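Storage of opened oat milk in the shared kitchen
June, 30 comments, reading time 5 minutes

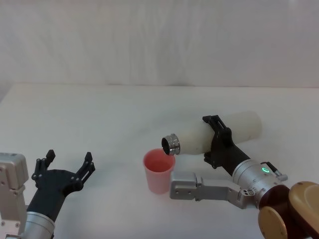 Shiyu Ding

Residents of Holtberg House are asked to give their views on the proposed rule for opened cartons and bottles. Under the draft, any drink left in the second-floor refrigerator for more than five days would be discarded at the Friday clean.

akinyi_were
I support the proposal in principle. The draft does not, however, state who is to write the date on the item. Without a date the rule cannot be applied fairly.

W.Wojcik
I must disagree with the limit itself. The label on my usual brand permits a longer period, and residents who work away would lose drinks which are perfectly good.

Shiyu Ding
The limit was chosen to match the rule already in force on the ground floor. Dates would be written by the owner on first opening.

SandamaliW
May I ask whether squash is included? It keeps for weeks. I would also request that the marker pen be returned to its hook.

W.Wojcik
Squash should plainly be exempt. I maintain my objection regarding milk.

D. Ranasinghe
I second the exemption. With regard to milk, I have twice poured another resident's sour bottle down the sink and would prefer not to do so again.

akinyi_were
Would seven days be acceptable to both sides?

W.Wojcik
It would, for oat milk only.

Related topics
Descaling the Sugiyama kettle
Bernetti coffee order: final call
Parking permits, Stirnunport Road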